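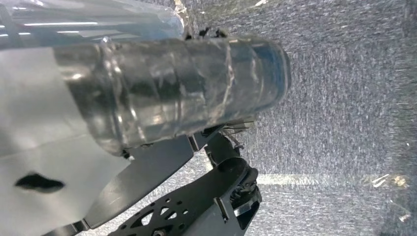 Getting there, and the first hour

Train to Prindside, then the shuttle that was meant to leave at 9 and left when the driver had finished his coffee. Sturnuvico has the long low building past the tile warehouse. Badge, sign the phone form, no safety shoes needed on the carpet side. 43 of us on the list, split into two groups. I got the afternoon slot for the demo floor, so talks first, which I'll keep short.

Talk one was Otakar Kopecký on why they still teach by hand. His argument: writing the motion out for every new part takes them too long, and the parts change every few months anyway. So a person does the job, the machine records the joints and the cameras, and you repeat it until there's enough to train on. Their figure for a simple pick and place is 600 demonstrations. For the awkward parts, 3000. Somebody from Rowlands asked what counts as awkward and he said anything long, anything floppy, anything you can see through. Clear plastic came up a lot. The wrist camera gets glare off it and the operators hate it too.

Talk two was Drulley on data cleaning. Good slides, too many. They throw out any run where the operator hesitates for too long, which got some pushback from the floor. One woman said the hesitations are where the skill is. No real answer to that, they moved on.

Lunch. Fine. Not enough tables.

The demo floor

This is what I came for. Carpet tile all through, yellow tape for the stations, steel tables. More like an office that had a factory moved into it. Automotive stuff mostly: stamped panels with all the ribs and channels pressed in, foam trays with cutouts, and big black molded frames that are a pain even for a person to carry.

Two ways of teaching on show. First is hand guiding, you take hold of the arm and walk it through. Heavier than I expected at the elbow, lighter at the wrist. Second is remote, operator with a pair of hand controllers copying over to the robot.
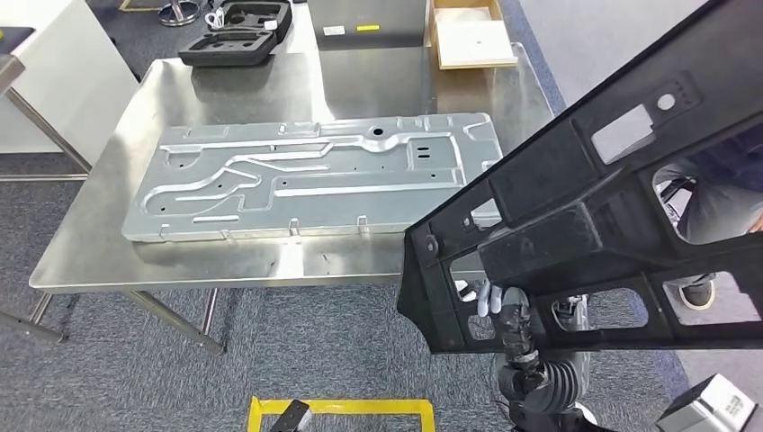
The remote side is slower, and the people doing it say so. You lose the feel of the part. With the big pieces the trouble is that the thing you're holding blocks your own view of the table, so you learn to lean and look through the openings. Operator told me she needed two weeks before her runs stopped getting rejected. Her best shift so far is 261 accepted, and she was pretty pleased about that number.

I got five minutes on the controllers with a practice block. Dropped it twice. Third go I got it into the tray, crooked, and they kept the recording, tagged as a fail. Apparantly fails are useful if they're labeled right.

Questions I wrote down and what I got back:

How do you know when you have enough? You train, you test, you go back and record the bits it gets wrong.

Does it matter who teaches? Yes. They mix operators on purpose, otherwise it picks up one persons habits.

Hand guiding or remote? Hand guiding for short precise moves, remote for anything with two arms. Kopecký would like to drop hand guiding entirely. The floor staff would not.

Cost? Smiles all round, no number.

Shuttle back at 4:30, on time for once. Next one is in April at the Rowlands site, I've put my name down. Bring a sweater, the demo floor is freezing.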